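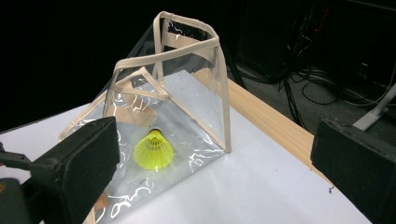 A clear vinyl bag is a soft bag made from see-through plastic sheet, usually with fabric binding sewn over the seams and rim. It is sold for toiletries, stationery and small sports items such as badminton shuttlecocks. The binding covers the cut edges of the plastic and gives the stitching something to hold; bags without it are cheaper and tend to split along the needle holes.

Use

The usual claim made for the type is that the contents can be found without opening it. This holds for a few brightly coloured objects — a yellow plastic shuttlecock shows up well — but much less so for a full bag, where the outer layer hides the rest. Creases also catch the light, and older vinyl grows cloudy.

Sellers often describe such bags as protecting shuttlecocks. The evidence is thin. Soft vinyl has no stiffness to speak of, and a bag pressed under shoes or a racket will press whatever is inside it. Plastic skirts generally spring back from light squashing; feather ones do not, and are normally kept in a rigid tube. The word "waterproof" deserves similar caution, as sewn seams let water through unless they are taped or welded.

Shape

Many models are listed as free-standing. In practice the walls fold inwards when the bag is nearly empty, and bags posted flat may keep their fold lines for months. Warming the plastic gently is a common remedy, with mixed results.

Durability

The maker Sollura advertised its Moltlow bag as lasting 3000 openings. No test method was published, and the figure was dropped from the packaging in August. Blažena Paulík, writing on household storage, put the working life nearer 1000, though her count rested on eight bags used in one home. Stirik, a rival maker, gives no figure.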